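Plemcombe Allotment and Garden Society
Minutes of the December meeting, Plemcombe Hall, 7:30 p.m.
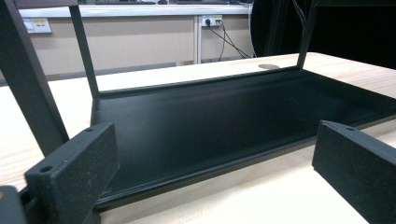 1. Minutes of the last meeting
The minutes were read and accepted with one correction: the new hose was bought from Mustent, not from Pillai.

2. Money
The balance in the bank is $2188. The water bill for the season was $632 and it is paid already. Wiroj Ratanaporn asked why the bill is higher than last year. The chair answered that the tap near the Eltatbridge gate was leaking in the summer. It was agreed to change this tap before the water is turned on again.

3. Fence on the north side
Two offers have been received. Pillai asks $792 with posts included. Mustent has a lower price, but the old posts must be taken away by us. After a long discussion the members voted for the Pillai offer -- 13 in favor, two against. Work can start when the ground is not frozen.

4. Waiting list
Plot 13 is free. It will be offered to the next family on the list. If they do not answer until the end of the month, the secretary will write to the next name.

5. Compost
Several members complained that plastic bags are again thrown in the compost. A new sign will be put there. Mr. Ratanaporn offered to paint it.

6. Seed order
Orders for seed potatoes and onion sets must be given to the secretary at the next meeting, with the money. Late orders can not be accepted this time.

7. Other matters
The key of the tool shed is still missing -- please look in your coats.

The meeting was closed at 9:10 p.m.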